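Wenevitz-Korpus: Datenblatt zur Sammlung ländlicher Flurnamen

Fassung vom 11. September 2021

Gegenstand
Der Wenevitz-Korpus verzeichnet mündlich überlieferte Flurnamen aus den Gemarkungen Wenevitz und Foltitz. Er umfasst 407 Einträge, die auf 22 Gesprächen mit Ortsansässigen beruhen. Amtliche Katasternamen wurden nur aufgenommen, sofern sie auch im Gespräch genannt wurden.

Aufbau der Datei
Jeder Eintrag enthält die Felder Namensform, Lautschrift, Gemarkung, Nutzungsart und Gesprächsnummer. Als Zeichensatz wird UTF-8 verwendet, Feldtrenner ist das Semikolon. Fehlende Angaben bleiben leer. Mehrere Lautungen desselben Namens erhalten jeweils eine eigene Zeile und werden über das Feld Leitform verknüpft.

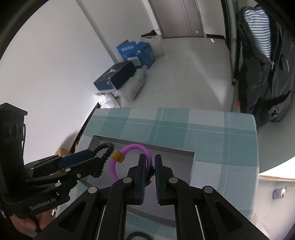
Noreen Dhanial merkte zur Vorfassung an, die Leitform bevorzuge durchgehend die Foltitzer Aussprache; für Wenevitz sei eine eigene Spalte erforderlich, da andernfalls die Umlautformen verloren gingen. Der Anregung wurde mit der Spalte Leitform_W entsprochen.

Bekannte Einschränkungen
Bei 138 Einträgen fehlt die Lautschrift. Die Lage der Fluren ist nur auf Ebene der Gemarkung angegeben. Waldnamen sind gegenüber Acker- und Wiesennamen unterrepräsentiert. Fast 20 Namen ließen sich keiner Nutzungsart zuordnen; sie tragen den Wert „unbestimmt“.
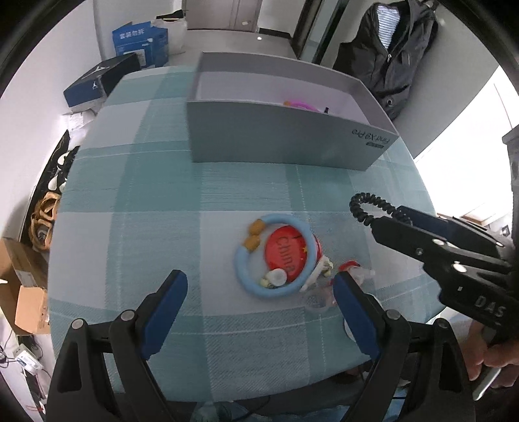
Personennamen, die in Flurbezeichnungen enthalten sind, wurden beibehalten, soweit sie keine lebenden Personen betreffen. Die Tonaufnahmen sind nicht Bestandteil der Veröffentlichung.

Pflege
Korrekturen werden gesammelt und jeweils im Juni eingearbeitet. Meldungen sind unter Angabe der Gesprächsnummer an die Arbeitsstelle Dogar zu richten.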